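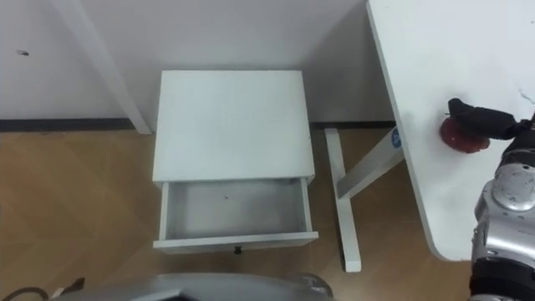 Bedside cabinet with its drawer open, beside the work table, as recorded from the head position. The gripper is on the red object at the right.

Grendden Open Day Recordings
README and data card

Version: 1.2
Released: Monday, June 29, 2026
Prepared by: Éabha Noonan and Kristaps Grigaitė, Wesar Laboratory
Contact for corrections: Saoirse Nic Giolla, Data Office

1. Summary

This release contains 938 recorded episodes from the open day held at the Grendden building in December. Visitors were invited to watch a single robot arm carry out short household tasks in a furnished demonstration room, and in the afternoon sessions to operate the arm themselves under staff supervision. The episodes were recorded during the public program and in the rehearsals on the day before.

The recordings are released for research and teaching. They were made under ordinary demonstration conditions, with people talking and moving nearby, and should be read with that in mind.

2. The room

The demonstration room has white walls and a light wooden floor. Furniture used in the tasks includes a white bedside cabinet with one drawer and a white table with rounded corners. The cabinet stands against the wall next to the table. Positions were checked at the start of each session but not between episodes, and small shifts of the cabinet occur in sessions 4 and 5.

3. Tasks

drawer_open: pull the cabinet drawer open by its knob.
drawer_close: push the drawer shut from any open position.
pick_table: take hold of one object on the table and lift it.
place_drawer: move one object from the table into the open drawer.
free_visitor: no set goal; the visitor chose what to do.

Each episode carries one task label. Where a visitor changed the goal partway through, the label gives the goal stated at the start - the change is recorded in the notes field.

4. Contents of the release

episodes/ holds one folder per episode, with head video, joint positions and gripper state.
labels.csv lists task, session, operator type and outcome.
notes.csv holds free-text remarks by session staff.
splits/ holds the suggested training and test lists.

The training list has 800 episodes. The remainder form the test list, which was drawn by session so that no session appears in both. The longest episode has 3185 video frames and comes from free_visitor.

5. Operators

Staff episodes were operated by Liam Tully and Ruairí Phelan. Visitor episodes were operated by 21 adults who signed a consent form at the desk. Visitors are identified by number only. Audio was removed before release, and any frame in which a visitor's face could be recognized was blurred.

6. Outcome labels

Outcome is one of success, partial or failure, and was assigned by a staff member watching the full episode. A second person reviewed every partial label. For drawer_open, success means that the drawer was open far enough for an object to be placed inside. No outcome is given for free_visitor.

7. Known limitations

The head view does not always show the whole arm, and the gripper may hide the object it is handling. Parts of the robot's own base appear low in the picture in many episodes; no mask is supplied.

Lighting differs between the morning and afternoon sessions. The Fairclough reader, used for joint positions, stopped twice during session 3. The affected episodes are marked in labels.csv and are left out of both lists.

8. Use and citation

The release may be copied and adapted for non-commercial purposes. Users are asked to cite it as "Grendden Open Day Recordings, Wesar Laboratory, version 1.2." Attempts to identify visitors are not permitted under the terms of the consent form.

9. Changes

1.2 Corrected session numbers in notes.csv. Added the caption for the cover picture.
1.1 Converted joint files to the Zisura layout.
1.0 First release to partner groups.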